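星期日，晴转阴

早上七点到 Corik 溪下游断面，比上次晚半个钟头。水位尺读数偏低，河床右侧的砾石滩露出一段，原来的涉水线不能用，改从桥墩上游的浅滩过。流速仪先在静水里转了一遍，叶轮没有卡滞，再下水。

断面布了四条垂线，间距按左岸桩起算。近岸两条水深不足，只测六成水深一点；中间两条按二点法，取两成和八成。右数第二条垂线的读数跳动大，延长测时后仍不稳，怀疑上游有块石头在扰流。记录本上打了问号，计算时先保留，不剔除。

九点以后去看 Kouris 引水管的进水口。拦污栅上积了树叶和细枝，用耙子清了两遍，栅前后的水位差明显缩小。闸门开度没有动。管线沿北坡走，我沿巡线道步行到第二个排气阀，阀体外有锈，手摸法兰下缘是干的。排气阀井盖的铰链断了一边，需要换，型号要回去查图。

旧资料里写这条管线有 1,926 节管，接头全部是铅封口。我对这个数一直有保留，图纸上改线的那一段没有另行标注，节数是改线前还是改线后统计的，看不出来。下次去 Comham 档案室要把改线图调出来对一遍。

中午在车里吃饭，顺手把上午的数据录进表里。Flasonari 软件新版把流量计算的默认方法换成了平均断面法，我们历年用的是中断面法，导入后要手动改回，不改的话和往年的序列接不上。改了以后又核对岸边系数，左岸按缓坡取，右岸按陡岸取，与去年的设置一致。 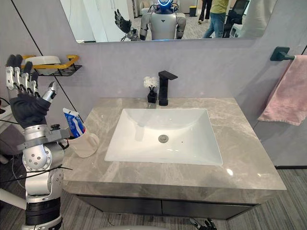

下午：水样与含镍支流

支流在主溪右岸汇入，当地老图上就叫镍溪，源头靠近一片蛇纹岩露头。取样点有两处，一处在汇入口上游，一处在汇合后混合充分的位置。汇合处目测能分出两股水，支流这股略浑，往下过了第一个弯就分不清了。

每处取两瓶，一瓶原样，一瓶现场过滤后加酸，测溶解态金属。滤膜在上游点堵得很快，换了一张才滤完。瓶号、取样时刻写在标签上，同时抄进记录本。空白样也做了一份，用带来的纯水走同样的流程。

现场参数：水温、酸碱度、电导率都测了。酸碱度探头出发前用两种缓冲液校过，回来再测一次缓冲液，漂移在允许范围内。电导率支流高于主溪，和枯水期的规律相符。浊度仪的电池电量低，只做完上游点，汇合点没有浊度数据，表里留空，不作插补。

收工时水位尺又读了一次，与早上相比没有可以分辨的变化，流量可以按恒定处理。

晚上

样品放进冷藏箱，送样单填好。算出的流量和水位流量关系曲线比，点子落在曲线左侧，偏差比我预想的大。可能的原因有两个：一是右数第二条垂线那组跳动的读数，二是砾石滩露出后断面本身变了，旧曲线的低水段已经不适用。单凭今天一次测流分不开，低水段的曲线暂时不动。

查了一下以前的记录，低水段总共只有 32 个实测点，多数集中在两个年份里，最近的几次又都没有同时测断面。下次把水准仪带上，先复测断面再测流，涉水线也重新插桩。

待办：井盖铰链型号；浊度仪电池；改线图；软件模板另存一份，默认方法固定为中断面法。雨靴右脚后跟开胶，补一下，补不好就换。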